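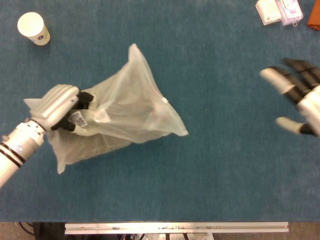
Trosten felt table cover, blue - my review after one winter

I bought this cover in December for the table where I sort and pack small things for my web shop. I paid 361 kroner with shipping. Before that I used an old bed sheet, and it moved every time I pulled a bag over it.

The felt is soft but not thick. Thin plastic bags lie quite still on it, and this was my main wish. Clear and whitish bags are also easy to see against the blue, so I don't leave them behind under the papers any more. Small stickers with print on them come off without a mark if I take them up the same day. After a night they keep some blue hair on the back.

The bad side is dust. It collects all kinds of small pieces, and a damp cloth makes it worse. I use a lint roller, 16 strokes or so it feels, and then it is fine. A paper cup stands well enough on it, but I would not fill it to the top. Coffee goes in quickly and I have two stains to prove it.

The edges were cut a little crooked on one side. I wrote to Keskinen, the seller, and they gave a small refund after two days. I did not ask for a new one.

Four stars from me. I would buy it again, but in a darker color.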